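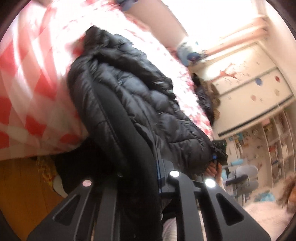 Gostano Student Robotics Support Desk
Ticket title: Position tracking lost when both grippers work close to a padded garment
Project: Brundura (student project, garment handling)
Submitted by: Brundura project team
Category: Data collection, tracking
Priority: Normal
Status: Closed

Problem reported

The Brundura team is preparing demonstrations for its course project, in which a two-armed robot is to pick up and fold everyday clothing. The demonstrations are made by hand in a furnished bedroom, with one gripper in each hand, and are processed afterward in Wiltetti at the Tremblay lab. Shirts and trousers were processed without difficulty. Padded jackets were not.

In 3 recordings of the black puffer jacket, the path calculated for the left gripper breaks off shortly after the jaws approach the garment. When the path resumes, it is displaced to one side and does not return to its earlier position. The right gripper is affected in only one of the three, and less severely. Wiltetti reports "tracking lost" followed by "tracking resumed", and marks the recording as complete. The team asks whether the recordings can be repaired and whether the procedure for padded garments should be changed.

Steps already taken by the team

The lenses were cleaned and the calibration was repeated on both grippers. The calibration passed.

The left and right grippers were exchanged between hands. The fault remained with the left hand and did not follow the gripper.

The recordings were processed a second time with the feature limit in Wiltetti raised to 4,000. The gap became shorter but the displacement was still present.

A cotton shirt was recorded in the same room on the same afternoon. It was processed without error.

First response from the support desk

Thank you for the detailed report. The exchange of the grippers between hands was a useful test, and it allows us to set aside a hardware fault for the present.

The software estimates the position of each gripper by following fixed points in the room. A dark, glossy garment held near the lens offers few points of its own, and those it does offer move as the padding is compressed. If the garment also hides most of the room, the software may follow the folds of the jacket as if they were part of the room. A sideways displacement is consistent with this.

Please supply the following:

The raw recordings, before any trimming
The calibration file for each gripper
The Wiltetti log from both processing runs
A still taken at working distance, with the jacket laid on the checked bedding

Please do not delete the affected recordings. The opening and closing of the jaws is stored separately from the position and may still be of use.

Additional information from the team

The requested files were placed in the project folder on Friday. The team notes that the operator begins with the left hand near the middle of the jacket and keeps it there while the right hand gathers the hem. The checked pattern of the bedding had been considered helpful for tracking, and the team asks whether it should be kept.
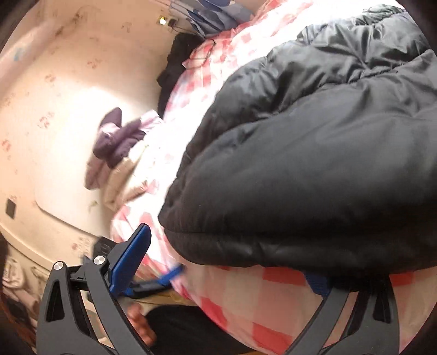 Nazar Panasiuk replied that the checked pattern could itself be part of the difficulty. Repeated squares look alike to the software, and after a short loss of tracking it may match one square to its neighbor and continue from the wrong place. He recommended that the bedding be kept, as the project is intended for ordinary rooms, but that the operator give the software a better chance to recover. He also asked that the feature limit be returned to its default value, as a higher limit increases processing time and would not correct a wrong match.

Recommended procedure

1. Before touching the garment, hold both grippers still at chest height with the wall and furniture in view. Begin the task only after this pause.
2. Approach the jacket from its edge. Do not begin with the left hand over the middle of the garment.
3. After each grasp, lift far enough for the room to come back into view before making the next movement.
4. Avoid quick turns of the wrist while the jaws are close to the padding.
5. At the end of the task, return both grippers to the starting position and pause again. The difference between the first and last positions gives a simple measure of drift.

Result

The team recorded 6 new demonstrations with the same jacket under the revised procedure. All were processed without loss of tracking on the right hand. The left hand lost tracking briefly in one demonstration and recovered at the correct position – the check at the end of the task showed no displacement.

The earlier recordings could not be repaired. They have been moved to a separate folder and will be used only for the study of jaw opening. They are not to be included in the training set submitted for assessment.

Remaining items

The team has asked that Wiltetti no longer mark a recording as complete when tracking has been lost and resumed. The support desk agrees that the present label is misleading and has opened a separate request. Until that request is settled, students are asked to read the log for each recording before adding it to a training set.

The procedure for padded garments will be added to the Tremblay lab handbook in July. Teams working with dark or glossy fabric may follow the steps given in this ticket until then.

Ticket closed with the agreement of the project team. It may be reopened by replying from the project account.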